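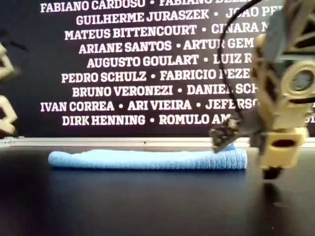

图3 黑底白字的名字墙与深色台面,台面上为折叠或卷成长条的浅蓝色毛巾。

首页 > 论文 > 室内文字与日常陈设 > 第四节
搜索本刊 请输入关键词
分享 100 评论 3

4.2 名字墙下的台面

前一小节谈的多是纪念馆和礼堂里的名字墙,那些墙面通常有专门的灯光,前面也留出一块供人站定的空地,读者走到跟前,自然就慢下来了。本小节想换一个安静些、也更家常些的角度,看看名字写在工作或操作的台面后方时,会和台面上的东西形成怎样的关系。我们起初并没有打算为它单辟一节,只是在整理Illthorpe一带的走访笔记时,几位受访者不约而同地提到"抬头是名字,低头是手里的活",这句话在我们心里留了很久,后来越想越觉得应当好好写一写。

图3中的墙板为黑色,哑光,上面是粗重的白色大写字母,字形属于粗衬线一类,人名之间以白色小圆点隔开。可见的文字共九行,各行长短不一,左端参差,整体大致呈居中的一块。这种排法在我们走访过的地方相当常见,印在板上也好,直接刷在墙上也好,读者多半一眼就能认出"哦,这是一份名单",至于名单上是谁,则要等到真正想找某个人的时候才会去读。

在这里不妨多说几句圆点。用圆点隔开人名,好处是省地方,整面墙读起来像一段连续的话;坏处也在于此,同一个人的名与姓之间只有空格,前后两人之间只有一个小点,眼睛稍一走神便会把前一位的姓接到后一位的名上去。我们请234位参与者在按相近样式制作的版面上寻找指定的名字,不少人找到以后还要回头再看一遍,确认自己没有串行。Elikem Quartey在复核录音时注意到,许多人会小声把名字念出来,念到圆点处停一停,像在点名。这个细节没有进入计分,但我们都很喜欢它,所以记在这里。

左端不齐同样有影响。左对齐的名单给眼睛一条可以依靠的边,居中的名单没有这条边,读者每换一行都要重新找一次起点。若名单很短,这点麻烦几乎可以忽略;若名单铺满一面墙,麻烦就会慢慢积累起来。有一位年长的参与者说得很妙,她说看居中的名单像看一群人站在门口说话,谁也没排队,可是看着热闹。我们觉得,这份热闹大概正是许多设计者愿意保留它的缘故:按列排整齐的名字像登记表,错落的名字更像一群人。

再看台面。墙板下沿有一道浅灰色的金属细条,略带反光,正好标出台面的后缘。台面颜色极深,接近黑色,表面平滑,微有光泽。墙板与台面一哑一亮,中间只隔这一条细线,若没有它,两块黑色很容易在视觉上连成一片。我们在Dankwa工作间的旧式布置里见过类似的收边,当时只当是防止东西滑到缝里去的构造,写到本节时才意识到,它对阅读也有帮助:细条是水平的,眼睛从最后一行名字往下走,会在这里歇一下。

台面上的毛巾是浅蓝色的,织物表面有细密的针织或毛圈纹理,隐约可见竖向的棱纹,上方的颜色更淡,朝前的阴影一侧略深。它被顺着长边整理成低而窄的一条,与金属细条平行,位置稍稍靠前。左端圆润,略微收窄,右端则较为方正。两端的差别不大,不过凡是在家里叠过许多毛巾的人,多半会对这种差别感到亲切。毛圈织物有厚度,布边又有自己的脾气,要让一条毛巾的两头完全一样,往往得把它重新抖开,再来一次。

关于长条形的收法,值得和方块形的收法作一点比较。方块适合上架,一块压一块,取用的人从上面拿;长条适合平放在台面上,也适合并排放进浅抽屉,颜色和厚薄一目了然。在我们回收的351份问卷中,有受访者写道,自己在家叠方块,在工作的地方却习惯收成长条,因为台面窄,长条可以贴着后缘放,前面还能腾出地方做别的事。也有人不赞成,认为长条放久了容易松散,不如方块稳当。双方的意见都写得很恳切,有一位还附了手绘的小图,两面都画满了。

从颜色上说,浅蓝与黑白的搭配对本节的讨论相当有利。墙板上的白字对比强烈,按理说应当最先抓住视线;可是台面上只要出现一块柔和的颜色,视线就有了另一处落脚的地方。Branislav Vrabec在讨论会上提出,可以把这种关系称为"上读下看":上方的文字要求人去读,下方的物件只要求人去看,两件事用的是不同的耐心。我们沿用了这个说法,同时也要说明,它目前只是一个方便讨论的名称,还谈不上是一条规律。在Vestumport的预调查中,深色台面上换成白色织物以后,有几位参与者反而觉得上下两部分更像一个整体,白字与白布彼此呼应,名字墙显得没有那么高高在上了。

还有一点与日常维护有关。哑光黑板不大显反光,却容易留下手印;有光泽的深色台面擦起来省事,灰尘落上去又格外清楚。Lollia手册的旧版建议,在此类台面近旁常备一块软布,用完顺手收成条,不必另找地方存放。我们对这条建议很有好感,它把擦拭和收纳看作同一件小事的前后两半,也承认了一个朴素的道理:东西放在手边,人才愿意用它。至于图3的毛巾属于哪一种用途,单凭形态不能判断,本节只讨论它的收法和它在台面上的位置。

需要承认的是,本节的材料偏于描述。名字的字号、观看的距离、台面的高度,都会改变"上读下看"的轻重,我们在三月的补充走访中记录了一部分,余下的还在整理。走访笔记合计3000条,其中谈到台面陈设的条目写法很不统一,有人写"布",有人写"巾",有人干脆只画一道横线,编码时颇费了些工夫。具体的归并办法见附录二,织物收法的分类则放在4.3继续讨论。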